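Can a robot arm put toy blocks away in a bin yet, or is it still a demo trick?

Posted by Mireille Khalaf

I run a play group and we end every Friday with foam blocks all over the tables. Two of us spend up to 30 minutes putting them back in bins. A parent told me there are arms now that do this kind of thing and cost less than a used car. Is that true for soft blocks, or only for rigid parts in a factory? I don't need speed. I need it to finish without somebody standing over it.

Walid Nimri

No. My brother in law has a robot vacuum and it can't get past a sock. Buy a dustpan with a long handle and push the blocks into the bin with it.

Judit Balogh

Partly. Picking up one foam cube from a clear table is a solved problem for most two-finger grippers. Foam is forgiving: if the fingers close a little off center, the block squashes and the grip usually holds. The trouble is in the rest of the job.

Stacked or touching blocks. The arm has to decide which one to take first and where the fingers will fit. A tilted block on top of another can slide when its neighbor is bumped.

Shiny tables. Reflections confuse depth sensing. A matte cloth helps – tape it down or the fingers will drag it.

Worn blocks. Old foam has nicks and splits, and a gripper closing on a loose flap may pull it off. Throw those out first.

Bin walls. A tall bin close to the blocks limits how the arm can approach. Leave a hand's width between them.

I kept a tally in November with a small arm running Jukton software. Out of 1,000 single picks from a matte cloth, 70 failed. That sounds good until you work it out per table. With a few dozen blocks, most runs had at least one miss, and the software didn't always notice.

Foam cubes on a white table, with a bin in all but the third:
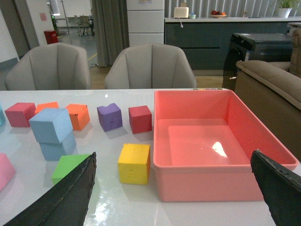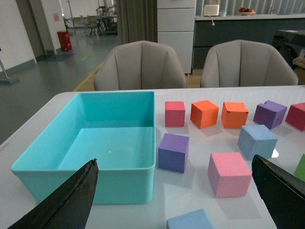
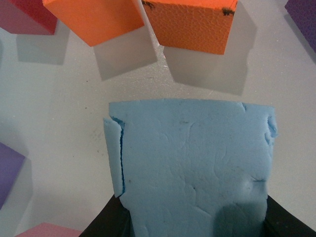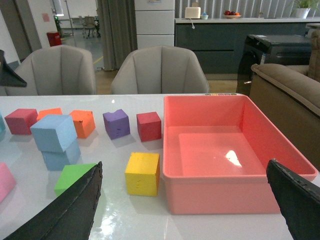 For your case, the cost is also more than the arm. Budget another $2,000 for a mount, a guard and a stop button, and keep children out of reach while it runs. It will not get the blocks off the floor unless you mount it on something that moves, and then the price is in a different class.

I would wait. If you want to try anyway, borrow one for a month before buying.

Leen Majali

Agree with Judit on the stacks. We tried a Vevmont arm at work for sorting foam packing inserts and ended up with a person knocking the piles flat before each run – at that point she could have done the sorting. Ask the seller for an uncut video with your own blocks. Ours sent one with theirs.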